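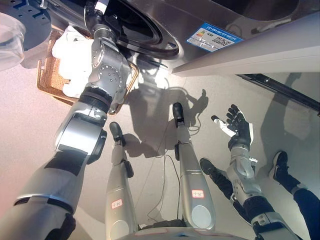 Murnora Linen Services, Laundry Operations Team

Murnora will put two humanoid robots to work in its Odoi laundry starting in July. The machines will carry baskets of linen to the front-loading washers, a job the day crew now does by hand.

The Odoi site washes for small hotels and clinics and handles 1281 baskets in a normal week. Most of the lifting falls on the five people who work the washer line.

No jobs will be cut. Crew members will move to sorting, stain treatment and final checks, and each will be trained to stop and restart a robot. Pay grades stay the same. A crew member will stay on the washer floor whenever a robot is running.

"My team asked for less bending and carrying," said Young-sook Ko, laundry operations manager. "They also asked who gets blamed when a load goes in wrong. We wrote the answer into the shift rules before we signed anything. It won't be them."

Work schedules will be handled through Ratetard, the planning software already in use at Odoi. The Gristus site is not part of this change.

Media questions may be sent to the Murnora press office.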